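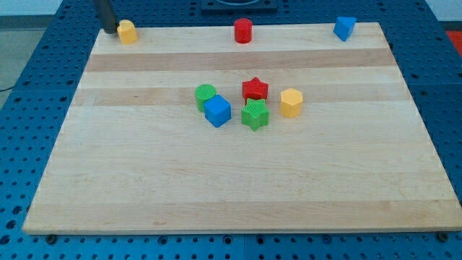

Last changed: Tue 11 January

# Markier Block Layouts

Markier is a set of tabletop layouts made with colored plastic shape blocks on a wooden board. Each layout is stored as one still picture plus a text record that names the blocks and says how they are grouped. The set is meant for work on shape naming, color naming and simple spatial language ("the blue cube in front of the green cylinder").

This file covers the contents, the record format, the naming rules and the known problems. It applies to both parts of the set, Rendham and Lamont.

## Contents

| Part | Layouts | Notes |
|---|---|---|
| `rendham` | 786 | main part, blocks spread out or in one group |
| `lamont` | 556 | more touching and overlapping blocks |
| Total | 1342 | |

A fixed check list of 256 layouts is drawn from both parts. The IDs are in `lists/check.txt`. Keep them out of anything you tune on.

The 400 layouts in `lists/pairs.txt` come in twos: same blocks, different arrangement. The order inside a pair has no meaning.

## Blocks

Shape and color are independent in the records. A cylinder may be yellow, red or green, and a blue block may be a cube or a triangular prism, so neither field can be guessed from the other.

Shape names in use:

- `cylinder`
- `cube`
- `tri_prism` - triangular prism, any resting position
- `star_prism` - five-pointed star outline, flat top

Other solids are recorded as `other`, with a free-text name in the `note` field. We did not add a shape name for anything that turned up in only a few layouts.

Color names are plain: `red`, `yellow`, `green`, `blue`. Shades are not recorded. The plastic is glossy enough that the top of a red cylinder can show a pale highlight; the color is still `red`.

## Surface

The board is light, maple-like wood made from glued strips. It sits on a blue perforated metal table. Two of the strips are darker than the others and run across the board behind its midpoint, which makes them useful when checking by eye whether a picture has been mirrored top to bottom.

Points to keep in mind:

- Strip seams are faint but real edges. Edge-based segmentation tends to pick up the two dark strips first.
- The table is `blue`, and so are some of the blocks. Mask the table before doing any color threshold.
- The board is seen in perspective, wider at the near side. Distances in pixels are not comparable between the near and far sides.

## Record format

One JSON file per layout. Fields:

- `id` - string, unique over both parts
- `part` - `rendham` or `lamont`
- `blocks` - list of block entries
- `groups` - list of lists of block keys
- `relations` - list of triples
- `note` - free text, often empty

Shortened record:

```json
{
 "blocks": [
 {"key": "a", "shape": "cylinder", "color": "yellow", "zone": "far_left"},
 {"key": "b", "shape": "cylinder", "color": "red", "zone": "far_mid"},
 {"key": "c", "shape": "tri_prism", "color": "blue", "zone": "far_right"},
 {"key": "d", "shape": "cylinder", "color": "green", "zone": "center"},
 {"key": "e", "shape": "cube", "color": "blue", "zone": "center"},
 {"key": "f", "shape": "star_prism", "color": "red", "zone": "center"}
 ],
 "relations": [
 ["e", "in_front_of", "d"],
 ["f", "right_of", "e"]
 ]
}
```

Block keys are local to the record. `a` in one file has no connection to `a` in the next.

## Zones and groups

The board is split into nine zones: far, middle and near, each with left, mid and right. The zone in the exact middle is written `center`. A block belongs to the zone that holds the middle of its base, even when most of the visible block falls over another zone.

A group is any set of blocks placed close enough that a reader would call them "together". There is no distance rule. We tried one and dropped it, as it split clusters that everyone labeled as one. Single blocks are not listed in `groups`. A row of spaced blocks along the far edge is not a group.

## Relations

`left_of`, `right_of`, `in_front_of` and `behind` are all taken from the viewer's side, with "front" meaning nearer the bottom of the picture. Relations are listed only where they are clear. A missing triple means "not recorded" - do not treat it as false.

`in_front_of` does not imply overlap. Where one block hides part of another, the hidden block also carries `"occluded": true`. No percentage is given.

## Known problems

1. Early Rendham records used `triangle` for `tri_prism`. The loader maps the old name, but raw files still have it.
2. A tilted triangular prism is easy to mistake for a cube when only one face is in view. Entries changed on review have `"reviewed": true`.
3. Cylinder height is not stored. Tall and short cylinders share one shape name.
4. `note` is not normalized. Expect mixed spelling and some one-word entries.
5. Zone borders were drawn by hand. Blocks near a border may be one zone off.

## Loading

The `gisik` reader handles both parts:

```
gisik read --part rendham --out rendham.csv
gisik read --part lamont --list lists/check.txt
```

The CSV has one row per block. Groups are written as a number in the `group` column and single blocks get `0`. Relations go to a second file with the suffix `_rel`.

Use `--strict` to stop on unknown shape names. Without it they are passed through unchanged.

## Changes

- Zone names made the same in both parts (`middle_mid` is now `center`).
- `occluded` added to Lamont. Rendham has it only for the check list.
- Pair list rebuilt after duplicate IDs were removed.
- Next pass is planned for June: cylinder height, plus the rest of the `occluded` flags for Rendham.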